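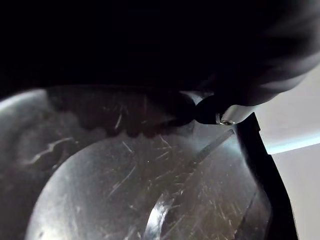
Graltov supplies repeat medicines in weekly trays to care homes and to people living in their own homes. A tray is made up against a current prescription, checked by a pharmacist who did not fill it, sealed and labelled. Capsules and uncoated tablets are placed by hand with a flat spatula. It is a plain tool with straight edges and a slight taper, similar in outline to the black finger at the top of this page, and it is cleaned between patients. Tablets that must stay in their original foil are not put into trays. They are sent in the same bag with a separate label.

Who we are

The company was set up by Fergal Mac Mathúna and Periklis Galanis, both pharmacists, after several years of making up trays in the back room of a high street shop. The first premises were at Brzozowska House, where we had one bench and a fridge. We now have 22 staff and supply 400 patients a week. Fergal Mac Mathúna remains the superintendent pharmacist. Periklis Galanis is responsible for purchasing and returns.

Lærke Egilsson joined as dispensary manager and wrote most of the procedures now in use. Eyvindur Ingvarsson looks after deliveries.

How a tray is made

Prescriptions arrive electronically and are entered into Sestex, our own record system. Sestex compares each new prescription with the last one and lists any change of strength, dose or time of day. A change must be cleared by a pharmacist before stock is picked. If the change looks unintended, we telephone the surgery and hold the tray until we have an answer in writing.
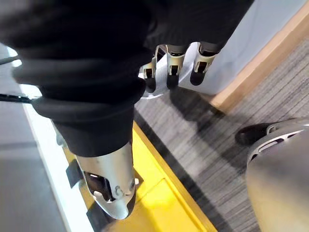 Once stock has been picked, the batch number and expiry date of every box are scanned against the patient's record. This allows us to trace a recalled batch to individual trays. Part boxes go back into stock only if the batch number is still readable on the carton – otherwise they are destroyed.

Each tray has 4 compartments per day, marked morning, noon, evening and night. Medicines taken at other times, including weekly tablets and anything with instructions about food, are supplied in their own packs. Trays are sealed for a single week and should not be refilled.

What we do not supply

We do not sell medicines without a prescription, and we have no online shop. Controlled drugs are supplied in original packs only. Liquids, creams and inhalers can be ordered with a tray but are charged and labelled as separate items. Fridge lines travel in a Drellora box with a temperature logger, and the reading is noted on the delivery sheet.

Errors and complaints

All errors are recorded, including those found before a tray leaves the building. The record is kept by Esben Bjarnason, who does not work in the dispensary. Complaints should be sent to him in writing, quoting the tray number printed under the patient's name. Procedure 1078 sets out how a complaint is handled and can be sent on request.

Care homes wishing to transfer to us should allow one full prescription cycle. Transfers are not started in December.

Page last reviewed: Nov 15, 2019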